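网眼布到底该怎么叠：一份讲稿备注
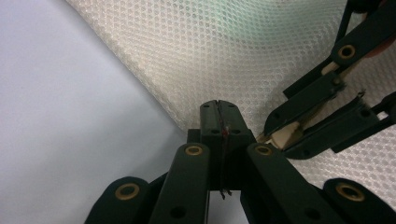

一、开场（两分钟，别超）

先等后排的人坐下。他们总是最后坐下，坐下以后又总是最先问问题。

开场白：各位好，我今天要讲四十分钟的叠布。知道这句话会让一部分人去看手机，没关系，门在左边，茶水也在左边，出去的人不妨顺便给我带一杯。

自我介绍一句带过：在Prarnport的布料间干了九年，前三年管裁，后六年管收。裁布有人教，收布没有。我进去那天，Glykeria Galanis指着一架子布跟我说“叠好就行”，然后她就去休年假了。

讲的对象先说清楚：三维间隔网眼布，俗称三明治网布，白色，蜂窝孔。床垫边、背包背板、婴儿车坐垫都用它。这次不讲丝绸，丝绸有丝绸的讲座，票价也贵一些。

二、它为什么不听话

重点：两层面，中间立着一层细丝撑着。你叠它，它就弹回来。你压它，它先装作服了，等你转身去拿绑带，它又鼓起来。

这里停一下，把样布传下去，让大家自己对折试试。样布从第一排左边开始传，上回从右边开始，传到一半就没再见过。

可以讲Stellan Midtbø的事。他刚来时坚持用叠衬衫的办法：三折，翻面，再对折。叠出来像一只没烤熟的面包。他在上面放了一摞产品目录，目录第二天早上在地上。Stellan现在调去了采购，气色好了很多。

提醒自己：讲到这里不要笑太久，他坐在第三排。

布面鼓起来的地方，光打上去深浅不匀，很多人以为是脏了或者染花了。先别急着退货，把布拉平了，换个角度再看一遍。我们退过一次，对方很客气地又寄了回来，还附了一张折叠说明，字印得特别大。

三、正经办法：软折

（放慢语速，这一段有人要记笔记。）

第一，台面要空，要平，颜色最好跟布分得开。白布放白台子上，边在哪儿全靠猜。我们后来换了浅灰的台面，找边省了不少事，也少吵了几次架。

第二，找直边。蜂窝孔是成行的，顺着孔的行走，别信裁出来的边。裁边是人裁的，星期五下午裁的边尤其要留神。

第三，折的时候不压死。手掌托住折线下面，让它自己弯成一道松弧，弧的粗细跟擀面杖差不多。压出死印的布，中间那层丝就倒了，摸着像一条干涸的小河沟，客户摸得出来。

第四，对折两次为止。第三次它要反抗，你也会后悔。

第五，绑带松一点，能塞进两根手指。Nilmini Wickramasinghe的标准是“能塞进我的手指”，她的手指很细，所以她绑的那几捆我们都认得。

有人会问能不能抽真空。可以抽，体积小得很好看，拆开以后就不好看了。我们试过一批，放了一个冬天，拿出来像仙贝。

四、卷还是叠

这一页幻灯片只有两个字，停五秒，让两派的人互相看一眼。

长料一律卷，卷在纸筒上，筒径宁粗勿细。短料和余料叠。中间那些不长不短的，我们开过会，会议记录有，结论没有。

卷的时候最常见的毛病是一头紧一头松，卷完像个喇叭。补救办法是放开重卷，没有别的办法。Murali Amin曾经提出把喇叭形的那头朝墙放，这样就看不见了。这个办法在Prarnport用了整整一个秋天。

纸筒别贪便宜。我们从Udero买过一批，签收的时候很圆，立了一星期以后就有了自己的想法。

五、架子和标签

架子要浅。深架子的里面那一格，放进去的东西基本算是捐掉了。去年11月盘点，我们从最里头翻出一捆布，标签上写着“急用”。

数字在这里报，照着念，不要即兴：盘点一共529捆，其中标签对得上的，大约是我当时心情的水平；彻底没有标签的，80捆。没有标签的那些，每一捆都有人拍着胸口说“这个我认得”，而且每个人认得的都不一样。

标签写四样：克重、厚度、幅宽、哪天入的架。颜色不用写，白的就是白的。（如果有人举手说白也分很多种，请他会后来找我，他是对的，但时间不够。）

别用针把标签别在布上。孔那么密，针一斜就钻进中间层，后面捏到它的人会用一种很特别的方式把它找出来。用布带穿标签，套在绑带上。胶贴也不行，胶贴留下的印子比标签本身活得久。

编号我们沿用Llewellyn那套老系统，从1排到3344，中间缺了一大段。缺的那段去了哪里，Somkiat Noiphan说他知道，他退休那天说要告诉我们，后来蛋糕来了，就没说成。

六、线头

这一节短，但每次讲完都有人来谢我。

网布边上勾住一根线，第一反应都是拽。别拽。拽一下，孔就跑一排；再拽一下，你就得重新裁边了。用小剪刀贴着布面剪，剪完用指腹把剩下的那点往孔里推一推，推进去就算完。

剪下来的线头当场收走，台边放个碟子。线头落在台上，下一块布铺上来，它会从孔里探出头，让检验的人以为布坏了。我们有一次为了一根掉在台上的线头，把一块好布翻来覆去看了一上午，四个人，外加一个路过的。

七、现场演示（八分钟）

演示用大块的那张，不要用样布，样布太听话，骗人。

请一位听众上来扶另一头。挑坐得近的，别挑看起来很有把握的，很有把握的人都喜欢压死折线。

步骤照第三节来，嘴上说一步，手上做一步。如果折到第二次布弹开了，继续讲，装作本来就要讲弹开的情况。（上次在Pruso就是这么过去的，还有人夸演示真实。）

绑带提前放在右边口袋。是右边。

八、提问

可能会被问到的：

能不能水洗再叠？洗可以，干透再叠，没干透就收起来的，开架子的时候自己负责闻。

能不能熨？低温，隔布，手别停。问的人八成已经熨过了，语气温和一点。

一捆叠多长时间算合格？我们从不掐表。掐表那阵子，Nilmini叠得又快又好，其他人叠得又快。

家里只有一块，值得这么讲究吗？不值得。卷起来放柜顶，过年再看。

九、结束前

讲义在门口的桌上，印了112份，每人拿一份，别替同事拿，同事不会看的。

样布请交回来。讲到这句时看着第一排。

下一场是讲拉链的，他们要用这张台子，所以请大家帮我把这块布抬到走廊上，沿着折线抬，谢谢。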